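Flando parts bin: README / data card
version 5, plain text, replaces the old notes file

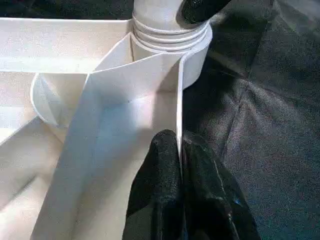 Flando is a set of household objects and the notes that go with them. Mostly plastic stuff, mostly white, mostly awkward. Pipes, collars, trays, dividers, curved panels, lids without a container. Sorted at Estbridge, written up at Haworth. This file covers what is in the set, how things are named, and what not to trust.

Contact: Nayeli Serrano for the objects and labels, Keith Clegg for the folders and anything broken.

What's in it

760 entries, one line per entry in the index. An entry is one look at one object or one assembly, plus a short note. Assemblies count as one object as long as nobody took them apart. If they were taken apart they get a new number and the old one stays. Don't reuse numbers please. We did that in January and are still cleaning up.

25 object families. The big ones:

pipe and collar: cylinders with ridged rings, threaded or just looking threaded
thin wall: dividers, fins, any upright sheet
trough: bent or curved panels, open at the top
pocket: shallow bowls, cups, corner bins
rail: long flat ledges, straight, with a face you can see
mixed: two or more of the above joined up

Mixed is the largest and the one people complain about. A white pipe with stepped rings near the bottom, a thin divider coming off it, a curved panel sweeping down next to a little pocket: that is mixed. Don't file it under pipe because the pipe is the part you noticed first. Same goes for rails. A rail running toward a pipe is still part of the mixed entry.

Folder layout

index.txt: one line per entry
notes/: free text, one file per family
retired/: old numbers, keep, don't read from
extras/: Keith's measuring sheets, some in inches, sorry

Columns in index.txt

id: number, no leading zeros
family: from the list, lower case
color: everyday word, one only
finish: matte, shiny, or unsure
edges: sharp, rounded, both
marks: none, speck, scratch, other
shade: light, medium, heavy
note: a sentence or less

Color is what a person would call it. Shadows on white plastic go blue or gray and that is not a color of the object. Early entries have "blue gray" for panels that are plain white with a shadow in the trough. Most are fixed. If you find one, fix it and add your initials at the end of the note.

Labeling rules

Label what shows. If the top of a pipe isn't visible, write "top not seen" in the note. Don't guess at a cap.

Rings: write "three or four" if you can't tell. There was a long argument over this. A number that looks exact and isn't is worse for us than a vague one. Ring count is not its own column for that reason.

Threaded vs ridged. Use ridged unless the thread clearly spirals. "Like a threaded fitting" is fine in a note, it is not fine as a label.

Creases: soft crease or sharp crease, say which way it runs if it runs diagonal. A crease in the surface and a join between two panels are different things. Sharp line where two walls meet = join. Faint line across one panel = crease. When stuck pick crease and set finish to unsure so we can search for it later. Yes this is a hack.

Specks: one dark speck on a clean white panel gets marks = speck. Could be dirt, could be a molding flaw, we don't ask. Leave it in. Please do not wipe the entry just becuase it has a speck.

Thin walls: note the rim if it's bright. Bright rims are the easiest way to find a thin edge against a white wall, and the white on white entries are the whole point of the set.

Gaps: V-shaped, straight, or none. Goes in the note. Should have been a column. Maybe next version.

Function: leave it out. No "drain," "feeder," "holder," unless there's printing on the part that says so. Half of the parts came in with no paperwork and people were inventing uses for them.

Checks

Second pass done on 48 entries per family where the family is big enough, all of them where it isn't. Nayeli did the second pass on mixed and trough by herself, so those two agree with themselves a bit too well. Disagreements are kept in the notes files with both answers. We didn't pick a winner.

Known problems

- white is way over represented. Black and clear plastic are thin on the ground
- pocket vs trough is blurry. A shallow pocket with a rounded rim has been called both
- rail entries from Drakley use "ledge" in the note, same thing
- finish is weak overall, strong light makes matte look shiny along a lip
- extras/ has two sheets with the same name, Keith knows
- some notes say "left" meaning the object's left. Mostly caught, not all

Good for

Finding edges on plain surfaces, sorting by shape, testing whether your labels hold up on low contrast stuff. Also fine for practicing note writing.

Not good for

Sizes. Nothing here has a reliable size, extras/ included. Materials past "plastic." Anything where you need to know what the part does.

Changes since version 4

"tube" merged into pipe and collar
shade column added, filled in for about half the index
retired/ split off from notes/
typos fixed, new ones added probably

Adding entries

Take the next free number, fill every column, write unsure where you are unsure. Send the line to Nayeli before it goes in the index. New families go to both of us, with a few entries that don't fit anywhere else. Renaming a family needs a line in Changes, put the old name first.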